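Landside Passenger Lounge: Periodic Safety Inspection Checklist, with Comments
Site: Milley Terminal, ground floor. Operator: Kosier Passenger Services

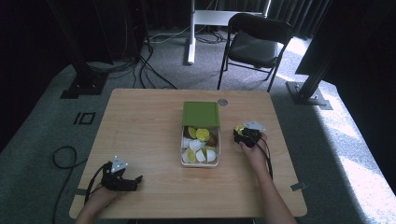 Inspection carried out on a Friday, starting at 05:30, before the first coach departures. Areas covered are the check-in desks, seating, family corner, luggage store and the covered walkway to the terminal. Results are recorded as Pass, Advisory or Fail. A Fail must be closed before the area is reopened to passengers. An Advisory must be closed by the next inspection unless a shorter period is given.

1. Entrances and exits

1.1 Main doors open fully and close without catching. Pass.
1.2 Door sensors respond from both sides. Advisory. Left-hand leaf slow to respond from inside. Priedītis Doors to adjust the sensor angle at the next service visit.
1.3 Emergency door release tested. Pass.
1.4 Exit routes clear to full width. Fail at first check. Two luggage trolleys parked across the rear exit. Moved and rechecked at 05:50: Pass. Floor marking by this exit is worn and should be repainted.
1.5 Exit signs lit on mains and on battery. Pass on mains. Battery test lasted 90 minutes, completed after closing the night before. All signs stayed lit except the one above the luggage store. Advisory, new battery pack ordered.

2. Check-in desks and bag drop

2.1 Desk edges and panels secure. Pass.
2.2 Weighing scales level and reading zero when empty. Pass, all desks except desk 3, which settles slightly above zero. Desk 3 to be used for document checks only until recalibrated.
2.3 Bag belt emergency stop tested at both ends. Pass.
2.4 Belt side guards fitted, no gaps that could trap fingers or straps. Advisory. One screw missing from the lower guard, passenger side. Guard is firm by hand. Replace within 8 days.
2.5 Cables behind desks tied up and off the floor. Fail at desk 2. Printer lead loose in the footwell. Clipped up during the inspection: Pass.
2.6 Queue barriers stable, belts retract at a controlled speed. Pass. The weighted bases added in October have cured the earlier tipping.

3. Seating and family corner

3.1 Seat rows fixed to floor. Pass.
3.2 No split covers or exposed foam. Advisory. Split seam on the end seat facing the departures screen. Taped. Tape is acceptable for one inspection period only.
3.3 Tables steady, edges smooth. Pass.
3.4 Play items whole, clean and too large to be a choking risk. Pass. Cleaning log signed daily except for one blank line. Supervisor reminded.
3.5 Charging points tested, no cracked faceplates. Pass. Older units by the window run warm under load but are within the maker's limit. Measure again next time.

4. Luggage store

4.1 Shelving fixed to wall, load notices in place. Pass. Notice reads 400 kg per bay and matches the installer's certificate.
4.2 Heavy bags on lower shelves. Advisory. Three large cases found at head height. Staff on the early shift to be briefed again.
4.3 Smoke detector clear of stored items. Pass.
4.4 Unclaimed items tagged and reported. Pass. The Ivow tag register agrees with the shelf check. Tags are fading where the store gets afternoon sun and should be reprinted when they can no longer be read at arm's length.

5. Covered walkway

5.1 Surface even and free of standing water. Advisory. Shallow pooling at the second drain. Grating lifted and leaves cleared. Check again after heavy rain before closing this item.
5.2 Handrail continuous and firm. Pass.
5.3 Lighting adequate for reading a boarding pass. Pass.
5.4 Ramp edges marked. Pass.
5.5 Clear width kept at the lift doors. Pass. The advertising stand noted last time has been taken away.

6. Fire and first aid

6.1 Extinguishers in place, pins and seals intact, gauges in the green. Pass.
6.2 Call point tested in rotation. Pass. Point by bag drop used this time. Next in rotation is the walkway door.
6.3 First aid kit complete and in date. Advisory. Eyewash expires before the next inspection. Replace now.
6.4 Defibrillator status light normal, pads in date. Pass.
6.5 Evacuation plan displayed and current. Fail. Plan at the staff door still shows the old position of the luggage store. Correct plan printed and fitted at 07:10: Pass.

Open items carried forward: 1.2, 1.5, 2.2, 2.4, 3.2, 4.2, 5.1, 6.3, and the floor marking under 1.4.
Next full inspection due in 90 days. Items 1.4 and 4.2 to be spot checked weekly until then.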